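Casach two-finger adaptive gripper with wrist camera
Home > End-of-arm tooling > Electric grippers > Two-finger

Sold by Calimlim Automation Supply, Mustcombe
In stock. Trial units available.

Overview

The Casach is an electric parallel gripper for small arms, sold with a pair of black tapered fingers and a wrist camera on a fixed bracket. It is meant for labs, training rooms and light pick-and-place work where the objects change from day to day and there isn't time to make a new set of fingers for each one.

We stock two finger sets. The narrow set comes as standard and tapers to a thin tip, so it will get under a rim or between two things standing close together. The flat set is wider and holds boxes and tubs better, but it needs more room on either side. Both fit the same carriage and are held by the same screws. You can change from one to the other without taking the gripper off the arm.

What's in the box

Gripper body with mounting plate
Narrow finger set (fitted)
Wrist camera and bracket
Camera cable and gripper cable
Hex key and spare finger screws
Printed setup sheet

The flat finger set, the longer camera bracket and the controller are ordered separately.

Main figures

Stroke, fully open: 120 mm
Grip force, maximum: 27 N
Fingers: 2
Mounting: four-bolt plate, adapters on request
Supply: from the controller, or from the arm's tool connector where fitted
Camera connection: USB

The force figure is for the narrow fingers, measured at the middle of the finger. Expect less at the tip.

Camera position

Most questions we get about this gripper are about the camera. On the standard bracket it sits behind the fingers and looks out between them, so both fingers stay in view at the bottom of the picture when the gripper is open. For most users this is the right choice. You can judge the gap against the object directly, and software that works from the camera picture has a fixed reference in every frame.

The cost is that the fingers hide part of the table. With the gripper open wide the middle is clear and the loss is at the lower left and lower right. Anything just past a fingertip can be partly covered. If your objects are small, approach with them in the gap and not off to one side.
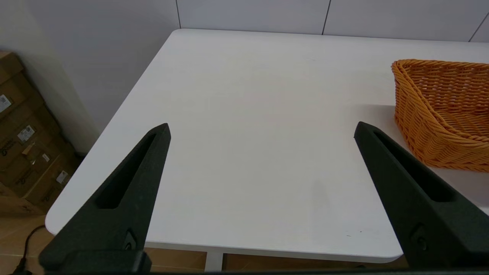

Wrist camera view, narrow fingers open, orange woven basket on the right side of the table.

The longer bracket moves the camera back and up. You get more of the table and less detail near the tips. We suggest it for bins and large trays. It does add height behind the wrist, so check that the arm can still fold without the camera touching the forearm.

Lighting matters more than people expect. A white tabletop gives a clean background but it shows soft shadows, and simple colour thresholding will sometimes pick up a shadow as an object. Fix the exposure in the camera settings before you start a long run. Leave white balance on manual too, especially in a room with windows.

Notes from our bench

Maribeth Ocampo ran the Casach against the Grerasmont G-series gripper on the same arm and table. Her notes, lightly shortened:

"Both grippers will lift a woven basket by the rim. The Casach narrow fingers go over the rim more easily. The Grerasmont pads are thicker and need the wrist turned to get a clean approach, but once they are on they hold with less twist. For a basket with things in it I would use the Grerasmont, or the Casach with flat fingers.

"The Casach opens faster. It is also louder when it reaches the end of its travel, and I turned the opening speed down for that alone.

"Camera view is better on the Casach. On the Grerasmont the camera is an add-on and sits to one side, so the picture is skewed and one finger covers more than the other. You can calibrate for it but you have to do it again whenever the bracket is knocked.

"Thin flat things, such as card or a cloth lying on the table, are awkward with either. The narrow tips will pinch cloth if you come straight down and close slowly. I didn't get card up reliably with any of the fingers."

Fitting

Switch off the arm and the controller. Bolt the mounting plate to the tool flange, then slide the gripper body onto it and tighten the side screws. Run the camera cable and the gripper cable together along the arm with a loose loop at the wrist. Turn the wrist joint through its full travel by hand or at low speed and watch the loop. If it pulls tight anywhere, let out more cable before going further.

Set the tool weight and centre point in your arm's software. The values for each finger set are on the printed sheet. With the long bracket, use the second column.

Check the finger screws after the first day of use and once a month after that.

Controllers

The Calimlim C2 controller drives the gripper directly and needs no extra licence. Other controllers can be used over serial, and the command list is 13 pages, supplied as a PDF with every order. We don't write drivers for customers but will answer questions about the commands.

Trial units

Trial units go out with both finger sets and both brackets. Please send them back with all the screws in the bag. A deposit is taken and returned when the unit has been checked.

Delivery and returns

Orders are sent from Mustcombe by tracked courier. Unused items can be returned in their original packing. Finger sets that have been cut, drilled or glued can't be taken back.

Related items

Casach flat finger set
Casach long camera bracket
Calimlim C2 controller
Grerasmont G-series gripper
Cable clips for small arms

Page last updated 5 November 2021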